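Community Boards > Early Learning Resources > Dramatic Play Spaces > Setting up a pretend greengrocer

Last updated: July, 4:20 pm

Topic: Produce stand for the Parsons room – layout and stock

Hayley Tapley (Moderator)
The Parsons room is to be fitted out as a pretend grocery next term, and members are invited to comment on the produce stand before the order is placed. The budget is $200. The quote from Stemmont comes to $183 for a sloped stand, with the vegetables charged separately. I would appreciate advice on two matters: how much play food is needed, and whether one vegetable should be kept to one compartment.

Clive Haworth
Our centre purchased from Stemmont last year. The stand has given no trouble. I would recommend ordering fewer kinds of vegetable and more of each. A shop with a single carrot closes as soon as one child has bought it.

inskip_g
I must respectfully disagree with Clive. Variety is what brings the language out. We keep 18 kinds in the Irkalport room and the children ask for them by name, including the ones they have never eaten at home. Repeats take up space and end up under the sink.

Clive Haworth
Gareth, your group is older. With three-year-olds, two children will want the same item at the same moment, and staff will spend the morning settling it.

Kelly Lambert
Both approaches can be accommodated if the tray is properly divided. Please also consider the floor. Our stand was first placed on a rug and it rocked. It now stands on a hard surface near the wall, and the educators can sweep beneath it without moving anything.

Hayley Tapley (Moderator)
Thank you, Kelly. Are you able to show members how the long vegetables are arranged? The leeks in our trial set rolled to the front and stayed there.
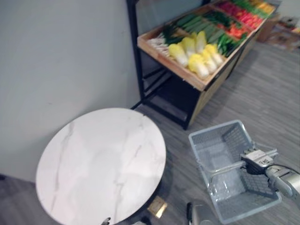

Kelly Lambert
Long vegetables should be laid together as a bundle, with the tops pointing up the slope, and given a section of their own. Loose ones will travel. We follow this with the scallions or leeks at the front left, white ends towards the shopper, and the napa cabbages fill the middle section beside them in two loose rows. The low wooden rim is sufficient for both. I would not add a taller one, as small children need to see over it. The side table with the marble-patterned top is used for wrapping and for the till.

inskip_g
I accept the point about the bundle. I remain of the view that a full section of cabbage is generous when the same section could hold several different greens.

Stuart Heywood
May I raise the matter of the table? A round top does not sit neatly against a wall, and things fall down the gap. The Sotari room changed to a square one and the coins have stopped disappearing.

Kelly Lambert
That is a fair comment, Stuart. We prefer the round edge at that height – there are no corners to walk into.

Hayley Tapley (Moderator)
I will proceed with the stand and ask for a divided tray. The first order will be 20 vegetables, with repeats of the popular ones, and Gareth's list will be considered for the second. The thread will remain open for comments on signs and price tags.

Comments (3)

mrs_ellery: Please use whole dollars on the price tags. Cents caused a good deal of confusion in our group.

Clive Haworth: Seconded. Also, laminate them.

northroom2: Does anyone have a supplier for paper bags that will fit a cabbage? Ours are too narrow.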